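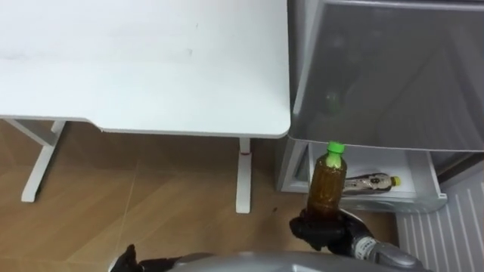 Skarnberg, July

**Drinks and desk attendant, part-time — Jenditz, second floor**

Jenditz is looking for a part-time attendant to look after the drinks and the shared desks on the second floor. The job is 50 hours a month, mornings only. It is open to students, retirees and anyone who wants steady hours close to the city center.

The floor has one refrigerator, with a smoky see-through upper section and a white pull-out drawer under it. Bottles go into the drawer on their sides. The drawer should be pushed all the way shut every time, and we ask that you check it again before you leave.

The desks are white and show marks easily. Each work area goes by a number on a round blue sticker on the desk leg. The number 4 desk is the large L-shaped one, and people leave their bottles on it more than anywhere else. 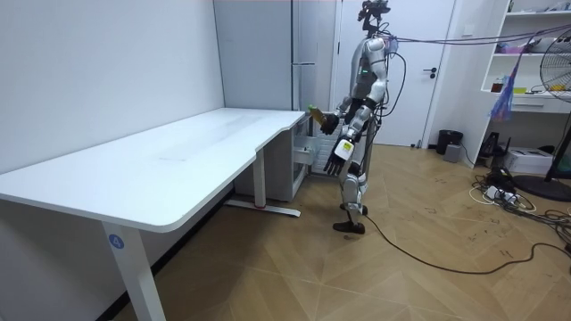
## What you will do

- Bring the morning delivery up from Room 214 and check it against the order sheet.
- Restock the refrigerator, older bottles to the front.
- Collect bottles left on the desks. Unopened ones go back in the drawer, opened ones go to the sink.
- Wipe the desktops, including the rounded corners and the cutout where the two parts of the L-shaped desk meet.
- Sweep the wood-look floor. Lift cables to sweep under them and put them back where they were.
- Write down what is running low. Orders go to Paulauskas, our supplier, before noon.

You will not be asked to do window cleaning, restrooms or catering for meetings. Those are handled by Girovar under a separate contract.

## What we ask for

You should be able to lift a full case of bottles and be on your feet for most of a shift. Experience in a store, café or school kitchen is useful but not required. You need enough English to read labels and leave a clear note for the afternoon staff.

Most of the stock is bottled drinks, tea included. Caps come in different colors, green and yellow among them, so go by the label and the date when you sort. Bottles kept on the desk should be standing up — anything lying down belongs in the drawer. 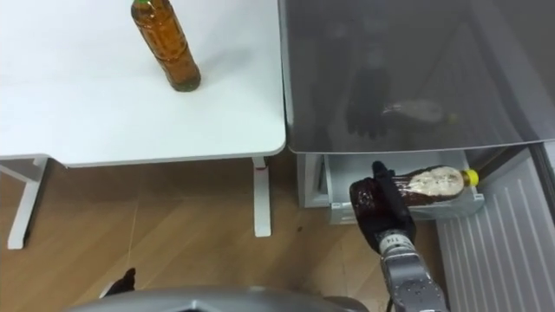 ## How to apply

Send a short letter and a phone number to Piret Navickas at the Jenditz front desk, or drop them off in person before 3 p.m. A résumé is welcome but you can leave it out.

Applicants we want to meet will be asked to come in for a paid trial morning with Darius Kalniņš, who runs the floor. Work begins in September. Questions about pay and hours go to Sarmīte Koppel in the same office.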